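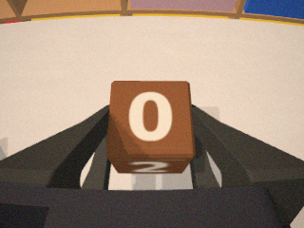 News from the Arcade

Well, it has been a busy few weeks along the Parade, and I've been meaning to sit down and write this since the long weekend, so do forgive me if some of it has already reached you over the counter at the bakery.

The big item first. The lease on the old Weerasinghe building has been signed at last, after sitting with a paper sign in the window for longer than most of us care to remember. For anyone newer to the neighbourhood, Weerasinghe was the drapery on the corner of Pladitz Street, three floors of fabric and haberdashery with that lovely pressed-tin ceiling on the ground level, and people came in on the tram from all over to have their curtains measured up there. My own mother bought her wedding lace on the first floor. The ceiling is staying, I'm very glad to say, and so is the timber staircase, though the top floor will be closed off for storage.

The ground floor is being divided into seven small shops, with a walkway running right through from Pladitz Street to the car park behind the chemist. That walkway is the part I'm most excited about! At the moment anybody parking at the back has to go the long way round past the loading dock, and in the rain it is a miserable trip with a pram or a shopping jeep. The two shops at the Pladitz Street end are spoken for already. One is going to Ilis, the shoe repairer, who has been working out of that narrow little place near the station and badly needs the room. The other will be a greengrocer, and I can't give you the name yet because the paperwork is still going back and forth.

Selvaraj Dissanayake has been looking after the fit-out and was kind enough to walk me through on a very cold morning with a very good thermos of tea. He tells me the rear wall comes out first, then the new drains, and that the first doors should open in August if the plasterers turn up when they've promised to. The rents are being set by the square metre, with a lower rate for the first year, and he is particularly keen to hear from people who make or mend things. If you've been running a business from your garage and wondering about a proper shopfront, have a word with him before the remaining spaces go.

Parking, then — I know, I know. The car park has 193 spaces, and 30 of those will be fenced off while the rear wall is being done. The council has agreed to relax the one-hour limit on Skirnitz Lane for the duration, but please read the signs when you pull in, as the clearway in the afternoon still applies and they do tow.

There is an information evening on Wed 16 June in the upstairs room at the library, starting at half past six. Danica Halás will have the floor plans with her and she'll be taking down comments on the awning colours, which I gather have already caused some lively discussion (I'm for the dark green, for what it's worth). The lift is working again, so there's no need to tackle the stairs. Tea and a biscuit provided, and if you'd like to bring a plate it won't be turned away.

And a small one to finish. The shoe repairs at Ilis will carry on at the station shop until the move, same hours as always, closed Mondays. Anyone with boots sitting on the shelf there since last winter is kindly asked to come and collect them before everything goes into boxes.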